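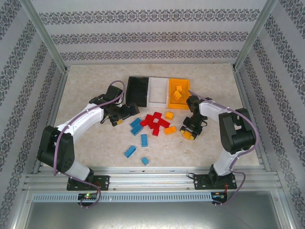
Wer einmal versucht hat, einem Kind das Schuhebinden beizubringen, der weiß, wie wenig man über die eigenen Hände weiß. Man macht es vor, man macht es langsam vor, man macht es so langsam vor, dass die Schleife gar nicht mehr hält, und am Ende steht man hinter dem Kind, greift um seine Schultern herum und führt ihm die Finger. Ich muss oft daran denken, wenn ich wieder einen Nachmittag lang Spielsteine nach Farben in Schalen lege und dabei keinen einzigen Stein selbst anfasse, weil das die Greifer für mich tun. Ich bewege die Griffe, die Arme machen es nach, und der Rechner schreibt mit.

Man nennt das Teleoperation, ein Wort, das nach Tiefsee und Raumfahrt klingt und für das, was wir tun, eigentlich viel zu groß ist. Orange in die eine Schale, Rot in die andere, Blau in die dritte, und dann alles wieder auf den Tisch und von vorn. Ich mache diese Arbeit gern, das möchte ich gleich sagen, damit man das Folgende nicht für Gejammer hält. Ich finde nur, dass wir zu wenig darüber reden, was da eigentlich weitergegeben wird und von wem, und dass in den Vorträgen, die ich höre, immer sehr ausführlich vom Modell die Rede ist und dann auf einer Folie kurz vor der Kaffeepause von den »Demonstrationen«, als wären die irgendwo gewachsen und man hätte sie bloß ernten müssen.

Als ich angefangen habe, bekam ich ein Blatt Papier mit der Überschrift »Zielwert 200 Episoden« und sonst recht wenig. Wie man einen Stein anfährt, der halb unter einem anderen klemmt, stand dort nicht. Ob man erst die freiliegenden nimmt oder sich gleich an den Haufen macht, auch nicht. Also habe ich es gemacht, wie ich es eben mache, und das heißt in meinem Fall: zögerlich. Ich bleibe über dem Stein einen Moment stehen, ich drehe den Greifer noch ein kleines Stück, ich überlege es mir anders. Im Alltag gilt das als sorgfältig. Beim Vormachen ist es eine Eigenheit, die sich vererbt, und ein paar Wochen später stand ich vor einem Arm, der ganz von allein über einem Stein innehielt und grübelte, und es war mir ehrlich gesagt ein bisschen peinlich, so als hätte ich meine Tochter beim Telefonieren mit meinem eigenen Räuspern erwischt.

Die Versuchung ist dann groß, die Menschen glattzubügeln. Bei Jovley, wo ich vorher war, gab es eine Vorgabe pro Griff, die Sekunden liefen groß auf dem Bildschirm mit, und wer zu langsam war, dessen Episode wurde verworfen. Das Ergebnis war, dass alle sich die bequemen Steine zuerst holten und die verhakten so lange liegen ließen, bis die Zeit um war. 2000 Aufnahmen kamen so zusammen, eine stolze Menge, und in fast keiner davon wurde etwas Schwieriges getan. Der Roboter hat genau das gelernt, was wir ihm gezeigt haben, nämlich einen Bogen um die Mühe zu machen. Ich kann es ihm nicht übelnehmen.

Meine Überzeugung ist deshalb eine ziemlich altmodische. Vormachen ist Handwerk, und wie in jedem Handwerk gehört das Missgeschick dazu, der Stein, der wegrutscht, der Griff, der ein wenig zu hoch ansetzt, und vor allem das, was die Hand danach tut. Wenn mir ein Stein aus dem Greifer kippt, dann breche ich nicht mehr ab, wie ich es am Anfang getan habe. Ich fahre zurück, schaue, wo er liegt, und nehme ihn noch einmal. Diese Episoden sind länger und sie sehen in der Übersicht schrecklich aus, und ich würde jede einzelne davon gegen ein Dutzend makelloser verteidigen. Ein Lehrling, der nur gelungene Stücke gesehen hat, steht doch beim ersten schiefen Schnitt völlig hilflos da (mein Großvater war Buchbinder und hätte das vermutlich kürzer gesagt).

Mit zwei Armen wird die Sache noch einmal eigentümlicher. Man meint ja, zwei Hände seien einfach doppelt so viel wie eine, und dann merkt man, dass die linke meistens wartet, und dass dieses Warten auch gelernt sein will. Wohin mit einem Arm, der gerade nichts zu tun hat? Meine linke Hand schwebt gern irgendwo in der Nähe herum, hilfsbereit und im Weg. Andere ziehen sie ganz zurück. Beides kann man vertreten, nur mischen sollte man es vielleicht nicht ohne Nachdenken, und für das Nachdenken müsste jemand die Leute an den Griffen an einen Tisch holen und fragen.

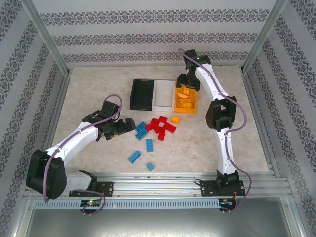

Emília Doležal widerspricht mir in diesem Punkt seit Monaten und mit großer Geduld. Gerade das Durcheinander sei der Schatz, meint sie, und wenn man uns alle auf eine gemeinsame Art zu greifen einschwöre, dann bekomme man am Ende einen Roboter, der eine einzige Person sehr gut nachahme und beim kleinsten fremden Haufen ratlos sei. Sie sagt auch, ich würde das Handwerk verklären, in einer Werkstatt habe man schließlich einen Meister, und sie könne hier beim besten Willen keinen entdecken.

Da hat sie mich, zumindest halb. Ich möchte ja gar keine Einheitshand. Mir würde es schon reichen, wenn die Unterschiede gewollt wären und irgendwo aufgeschrieben stünden, wenn also neben einer Aufnahme vermerkt wäre, dass jemand den Haufen absichtlich zuerst auseinandergeschoben hat, und eben nicht bloß ein Häkchen für geglückt oder missglückt. In unserem Projekt, das aus Gründen, die vor meiner Zeit liegen, Stundaleo heißt, haben wir im Juli damit angefangen, nach jeder Runde ein, zwei Sätze zu notieren. Für 48 Episoden haben wir das durchgehalten, dann kam Terminarbeit dazwischen. Ich lese diese Notizen immer noch lieber als jede Auswertung. »Rot verhakt, links gehalten, rechts gezogen« steht da, oder: »zu hastig, war hungrig«.

Und dann ist da die Müdigkeit, über die ich am liebsten einen eigenen Text schreiben würde. Nach ungefähr 2 Stunden werden meine Bewegungen eckig, ich merke es selbst kaum, aber die Kurven merken es. Ich halte den Greifer zu fest, ich lasse die Steine aus größerer Höhe in die Schale fallen, ich werde ungeduldig mit den kleinen. Wer an den Pausen spart, der bringt seinem Roboter den späten Nachmittag bei, und zwar gründlich. Ich wünsche mir, dass man in den Plänen für solche Aufnahmen die Pausen so ernst nimmt wie die Kalibrierung, und dass die Namen derer, die vorgemacht haben, in den Veröffentlichungen stehen, gern klein und gern ganz hinten.

Meine Tochter bindet ihre Schuhe inzwischen übrigens mit zwei Schlaufen, die sie überkreuzt, eine Technik, die sie ganz sicher nicht von mir hat. Die Schleifen halten besser als meine, und ich habe sie schon gebeten, es mir einmal langsam zu zeigen.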